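Stalach cardboard divider tray, review by Ezekiel Nakamura
2020-05-26

I've been meaning to write this one up since February, when I finally gave up on keeping my seed packets and index cards in a shoebox. I wanted a grid with narrow compartments and I didn't want plastic, so I ended up with the Stalach. It's plain light brown cardboard, lots of slots, no lid (I wish it had one!), and it came flat in an envelope.

Putting it together took me longer than the box said. The thin walls slot into each other and the last row fought me – go slow there or you'll bend a corner like I did. 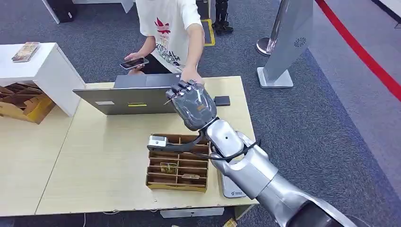

Once it's built it's a nice thing to have on a table. Cards stand up or lie flat, and small stuff stays where you drop it. I had the Erkent tray before this and the compartments were so wide that everything slid into one heap, so this is a big step up for me.

Two gripes. The walls are thin, so don't pick it up by the middle, and a splash of coffee left a ripple in one corner that never went away. I'd still buy it again, and I've got a second one on the way for my stamps.

Four stars out of five.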